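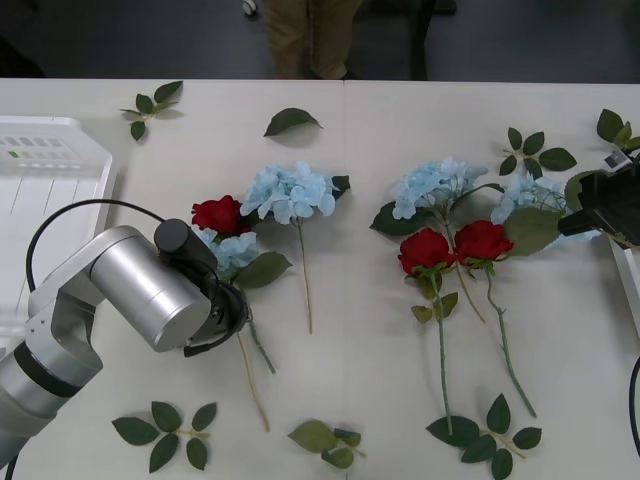

造花の紫陽花と薔薇を一つの花器にまとめる場合、茎は生ける前に切りそろえておくべきでしょうか。

茎は切らずに全体を台の上に広げ、花器の深さと花の配置が決まった後に、一本ずつ切ることをお勧めいたします。

――――――――
Potarden 施設装飾連絡掲示板
分類:造花・季節装飾/件名:紫陽花と薔薇の造花の茎の処理について

投稿者:本館総務係
早速のご回答をいただき、ありがとうございます。冒頭では質問のみを記載いたしましたので、事情を補足いたします。

当館では受付カウンター脇に置く装飾を、今期より生花から造花に切り替えることとなりました。花材は薄い水色の紫陽花と深紅の薔薇を主とし、緑の葉の小枝を添える予定です。現在は白い作業台の上に花材を並べ、組み合わせを検討している段階です。いずれも茎が長く、そのままでは手持ちの花器に収まりません。花器はRillitzの円筒型で、内側の深さが30センチメートルございます。口が広めのため、茎を短くしますと花が中で傾くことを心配しております。

前任の担当が残した手順書には「購入後、直ちに全数を同一寸法に切断すること」とあり、これに従うべきか判断に迷っております。他館での取り扱いをご教示いただければ幸いです。

――――――――
投稿者:西棟受付担当
先の回答をいたしました西棟です。

同一寸法での切断は、当棟でも以前に行っておりました。結果として、紫陽花の頭がすべて同じ高さに並び、薔薇がその陰に隠れてしまいました。紫陽花は花の房が大きく、薔薇は一輪が締まっておりますので、同じ高さに置きますと薔薇の色が外から見えなくなります。切ってしまった茎は戻せませんので、その後は花器の底に発泡材を重ねて高さを補うほかなく、翌年の買い替えまでそのまま使用いたしました。

現在の手順は次のとおりです。

一 花材を台の上に広げ、花ごとではなく、組み合わせごとに寄せて置く。
二 組み合わせを手で束ね、花器の外側に当てて高さを確認する。
三 切る位置に紙テープで印を付ける。
四 別の職員が正面と通路側の二方向から確認する。
五 印より指二本分ほど長く切り、挿してから微調整する。

四の確認は省かれがちですが、受付では正面以外から見られる時間の方が長いため、当棟では必ず行っております。

――――――――
投稿者:備品管理室
本件について、備品管理の立場から異なる意見を申し上げます。

造花は消耗品ではなく、繰り返し使用する備品として登録しております。茎を切断しますと他の花器への転用が難しくなりますので、当室としては、原則として切断しないことをお願いしたいと考えております。長い茎は、下部を折り曲げて花器の底に収めることで対応できます。中に針金の入った茎であれば曲げた形が保たれますし、翌年に深い花器で使用する際には伸ばすことも可能です。

昨年度の棚卸しでは、登録のある造花716本のうち、87本が短く切られたために用途を失い、倉庫の箱に入ったままになっておりました。いずれも花の部分に傷みはございません。切る位置をどれほど慎重に決めても、その花器のための寸法であることに変わりはなく、花器が替われば同じ問題が起こります。

――――――――
投稿者:西棟受付担当
備品管理室のご意見は理解いたしますが、折り曲げについては承服しかねる点がございます。

第一に、折り曲げた茎は花器の中で場所を取ります。三、四本であれば収まりますが、それ以上になりますと曲げた部分同士が押し合い、一本を動かすたびに他の花の向きが変わります。第二に、同じ箇所を幾度も曲げ伸ばしした針金は、そこで折れます。当棟では二年目に折れた例が続き、被覆を破って先端が出たものもございました。受付はお子様の手が届く高さですので、この点は軽視できません。

――――――――
投稿者:備品管理室
折れた針金の件は当室に報告が上がっておりませんでした。破損の際は、軽微なものであっても備品異動届の提出をお願いいたします。

曲げ伸ばしの回数については、年に一度の入れ替えであれば問題は少ないとの認識でおりました。直角に折らず、缶などの丸いものに沿わせて緩く曲げれば、負担はかなり軽くなるものと存じます。

――――――――
投稿者:Sedgwick分館 展示係
分館の展示係です。両者のご意見の中間にあたる方法を取っておりますので、ご参考までに記載いたします。

当館では、花材を登録時に「長尺」と「短尺」に区分しております。長尺は切断を認めず、床置きの大型花器に限って使用いたします。短尺は切断を認めますが、切った長さを台帳に記入し、切り落とした茎も同じ袋に入れて保管いたします。切り落とした茎は、後日、継ぎ足し用の芯として使えます。継ぎ足しには園芸用の支柱と緑色のテープを用いており、葉の小枝を一本添えれば継ぎ目は目に付きません。

本館のご計画に即して申しますと、紫陽花を短尺、薔薇を長尺とされてはいかがでしょうか。紫陽花は花器の縁に近い低い位置に据えることが多く、短くて差し支えございません。薔薇は後に別の花と合わせる機会が多いため、長さを残しておく方が有利です。

――――――――
投稿者:本館総務係
皆様、詳細なご教示をいただき誠にありがとうございます。

Sedgwick分館のご提案を係内で検討いたしました。紫陽花を低く、薔薇を高くという配置につきましては異論がございませんでした。一方、薔薇の茎を切らずに挿しますと、花器の縁から花までの距離が長くなりすぎ、受付職員の顔が来館者から隠れるおそれがございます。カウンターの天板から花の先端までを42センチメートル以内とする内規があり、この範囲に収める必要がございます。

また、葉の扱いについても併せてお伺いいたします。紫陽花の花のすぐ下に付いている濃い緑の葉は、残すべきでしょうか。茎とは別に葉の小枝も用意しておりますので、両方を使いますと緑が多くなりすぎるように思われます。

――――――――
投稿者:西棟受付担当
葉は残されることをお勧めいたします。水色の紫陽花だけを寄せますと、花の境目が分からなくなり、離れて見たときに一つの塊に見えます。花と花の間に濃い緑が少し入りますと、それぞれの輪郭が立ちます。

多いと感じられた場合は、元から付いている葉を外す前に、別に用意した小枝の方を減らしてください。元の葉は一度外しますと、接着しても角度が戻りません。幅の広い葉は花器の縁にかかる位置に回しますと、茎の込み合った部分が隠れます。

薔薇の高さにつきましては、42センチメートルの内規がある以上、切断はやむを得ないものと考えます。

――――――――
投稿者:備品管理室
内規は高さの上限を定めたものであり、切断を求めるものではございません。花器を浅いものに替える、薔薇を斜めに挿すなど、切らずに収める手段を先にご検討ください。

なお、Rillitzの円筒型には同じ口径で深さの異なるものがあり、倉庫に在庫がございます。花器の交換は申請書一枚で済みますので、ご希望の場合は当室までお申し出ください。

――――――――
投稿者:研修棟 庶務
横から失礼いたします。浅い花器への交換について、注意点を一つ申し上げます。

研修棟では一昨年、切断を避けるために浅い花器を使用いたしましたが、重心が高くなり、扉の開閉時の風で倒れました。造花は水を入れませんので、生花と同じ感覚で花器を選びますと、想定より軽く仕上がります。花器の底に重しを入れることで解決いたしましたが、今度は茎を挿す余地が減り、結局は茎を短くすることになりました。

重しには洗った砂利を布袋に入れて使用しております。砂利を直接入れますと花器の内側に傷が付き、返却時に指摘を受けます。

――――――――
投稿者:Sedgwick分館 展示係
研修棟のご指摘のとおりで、重しは必要です。当館では園芸用の砂利に替えて、Dadmontから納入されている平たい鉛色の円盤を使用しております。厚みが薄いため、挿す余地をあまり減らさずに済みます。ただし花器の底径に合わせた発注となり、納品まで日数を要します。

薔薇を斜めに挿す案については、私どもは賛成いたしかねます。薔薇は花の向きがはっきりしておりますので、茎を倒しますと花が横を向き、首を曲げて正面に戻す作業が必要になります。首の部分は花の重さがかかり、最も傷みやすい箇所です。紫陽花であれば、多少倒しましても形が丸いため目立ちません。

――――――――
投稿者:備品管理室
薔薇の首の件は、ご指摘のとおりと存じます。斜め挿しの案は取り下げます。

――――――――
投稿者:東別館 受付
東別館でございます。茎の件から少し離れますが、紫陽花と薔薇を同じ花器に入れること自体について、疑問を申し上げてもよろしいでしょうか。

本館の入れ替えは11月と伺っております。紫陽花は梅雨の花との印象が強く、来館者から「季節が合わない」とのご意見をいただくことが予想されます。当館でも過去に、秋に水色の花を飾り、同様のご意見を頂戴いたしました。造花であるからこそ、季節への配慮が行き届いていないと受け取られやすいように思います。

――――――――
投稿者:本館総務係
ご懸念はもっともと存じます。係内でも同様の意見がございました。

今回の選定は、季節の表現よりも館内の配色を優先したものです。受付の壁と床が白を基調としており、年間を通じて置ける色として水色を、少量の強い色として深紅を選びました。季節感は花器の敷物と足元の小物で添える方針としております。

――――――――
投稿者:東別館 受付
ご方針は承知いたしました。それでもなお、深紅の薔薇の比率を秋冬に増やし、紫陽花を控えめにする程度の調整はご検討いただければと存じます。水色の面積が広いままですと、寒い時期には一層冷たく見えます。

――――――――
投稿者:西棟受付担当
東別館のご意見に一部賛成いたします。ただし、薔薇を増やしますと深紅が強くなり、受付としては華美に映る場合がございます。当棟では薔薇を増やさず、紫陽花を奥に一段下げることで水色の見える面積を抑えました。本数を変えずに済みますので、備品の異動も発生いたしません。

――――――――
投稿者:研修棟 庶務
作業の進め方について、念のためお尋ねいたします。花材を広げる台は、どの程度の時間占有されるご予定でしょうか。

研修棟では共用の作業台を使用しており、装飾の作業が翌日に持ち越されますと、配布資料の準備に支障が出ます。以前、並べたままの花材を別の職員が善意で片付け、組み合わせがすべて分からなくなったことがございました。以後は、組み合わせごとに束ねて紙帯を巻き、縁のある浅い容器に入れて棚に移すこととしております。

――――――――
投稿者:本館総務係
作業は半日を予定しております。樹脂製の白いトレイを作業台で使用できますので、小物の仮置きにはそちらを充てるつもりです。茎の長い花材はトレイに収まらないと思われますので、持ち越しの際は紙帯の方法を採用させていただきます。

――――――――
投稿者:Sedgwick分館 展示係
束ねる際に輪ゴムを使用することはお控えください。長く置きますと溶けて茎の被覆に付着し、布で拭いても跡が残ります。紙帯、または幅のある綿の紐が適当です。

併せて、紫陽花の房は下に向けて置かず、横に寝かせる場合も上に物を重ねないようお願いいたします。花びらの細かい部分に一度折れ癖が付きますと、蒸気を当てても完全には戻りません。

――――――――
投稿者:東別館 受付
蒸気についてお尋ねいたします。当館では衣類用の蒸気器を用いて花びらの癖を直しておりますが、職員の間で可否の意見が分かれております。布製であれば差し支えないとの理解でよろしいでしょうか。

――――――――
投稿者:Sedgwick分館 展示係
布製であっても、花びらの付け根に接着剤が使われているものは、熱で外れることがございます。当館では目立たない一輪で試し、支障がないことを確認してから他の花に行っております。距離を十分に取り、同じ箇所に長く当てないことが肝要です。素材の分からないものには使用しておりません。

――――――――
投稿者:備品管理室
蒸気器の使用は、各館の判断に委ねております。ただし、使用により破損した場合は通常の損耗とは扱わず、理由書の提出をお願いしております。

清掃についても一言申し添えます。水色の花は埃が付きますと灰色を帯びて見え、深紅の花よりも早く古びた印象になります。柔らかい刷毛で上から下へ払い、濡れた布は用いないでください。葉は乾いた布で一枚ずつ拭いていただいて結構です。

――――――――
投稿者:西棟受付担当
刷毛での清掃は、花器に挿した状態で行いますと埃が花器の中に落ちます。当棟では週の終わりの金曜日、閉館後に花器ごと裏手へ移して行っております。濡れた布を一律に禁ずる点につきましては、茎と葉に限り、固く絞ったものであれば差し支えないと考えておりますが、いかがでしょうか。手の脂が付いた葉は乾いた布では落ちません。

――――――――
投稿者:備品管理室
針金の入った茎は切り口から水分が入り、錆が生じます。錆が花器に移った事例もございますので、茎への使用は認めかねます。葉につきましては、固く絞った布の使用を可といたします。次回の手引き改訂の際に文言を改めます。

――――――――
投稿者:研修棟 庶務
切り口の錆について補足いたします。切断した後、切り口に緑色のテープを一巻きしておきますと、錆だけでなく、花器の内側の傷も防げます。切断には花鋏を用いず、針金用の工具をご使用ください。花鋏では刃が欠けます。研修棟では刃の欠けた花鋏が二丁あり、いずれも造花の茎を切ったことが原因でした。

――――――――
投稿者:本館総務係
長らくご意見をいただき、ありがとうございました。係内で協議の上、次のとおり進めることといたしました。

紫陽花の茎は、花器に当てて高さを確認した後に切断いたします。切った長さを台帳に記入し、切り落とした部分は同じ袋で保管いたします。

薔薇の茎は、まず緩く曲げて花器に収めることを試み、42センチメートルの内規に収まらない場合に限り、備品管理室の了承を得て切断いたします。

紫陽花の葉は残し、別に用意した小枝の量で調整いたします。花器は現行のRillitzの円筒型を使用し、底に布袋入りの砂利を入れます。

前任の手順書にあった「直ちに全数を同一寸法に切断すること」の一文は削除いたします。

――――――――
投稿者:備品管理室
了承いたしました。薔薇の切断が必要となった場合は、本数と切断後の長さを事前にお知らせください。

倉庫にある短い造花につきましても、継ぎ足しによる再利用を試みたいと存じます。Sedgwick分館には、支柱の太さと購入先をお知らせいただけますでしょうか。

――――――――
投稿者:Sedgwick分館 展示係
支柱はDadmontの納入品の中で最も細いものを使用しております。品番は手元の台帳を確認の上、追ってこちらに記載いたします。太いものは継ぎ目が膨らみ、口の狭い花器に入りません。

――――――――
投稿者:西棟受付担当
薔薇を曲げて収める点につきましては、先に申し上げた懸念が残ります。次の入れ替え時に、曲げた箇所の被覆に割れがないかをご確認いただき、結果を本件に追記していただけますようお願いいたします。

――――――――
投稿者:本館総務係
承知いたしました。入れ替え時に確認し、追記いたします。

――――――――
投稿者:東別館 受付
季節に関するご意見が来館者から寄せられた場合も、件数を問わずお知らせください。当館の春の選定の参考にいたします。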